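Home | Chapters | Glossary | Index

4 min read

Chapter 2: Where Things Live

I lost my glasses so often in the Durkness apartment that my friend Tadeusz Śliwiński started a tally on the fridge. He quit at 226! I wasn't careless, or no more than most people – I just put them down wherever my hands happened to be.

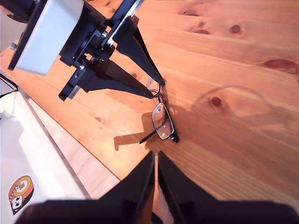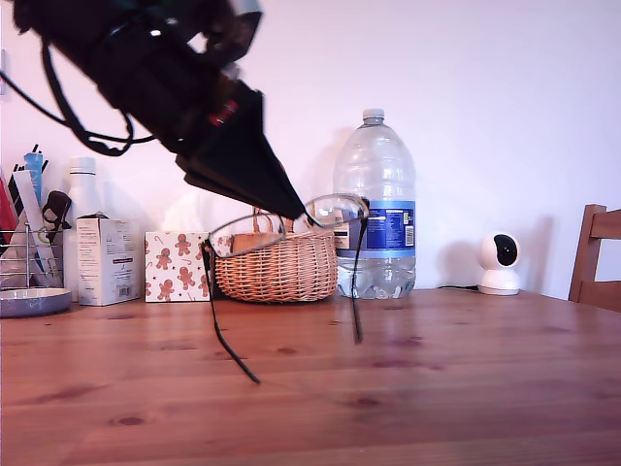
So let's begin with landing spots, my name for any surface that collects small stuff on its way to somewhere else. Every home has one, and it's usually a table. Mine in Cetthorpe was buried by April every year. Look at how much gathers along a table like the one with the tissue box and the wicker basket, and then think how easily a thin black pair of glasses gets lost in all that. A basket is a fine home for them, if it's the only thing you ask it to do.

Before you read on, pick one landing spot of your own and clear half of it – only half, please. We'll use the other half on page 331.

We use cookies to improve your reading experience. Accept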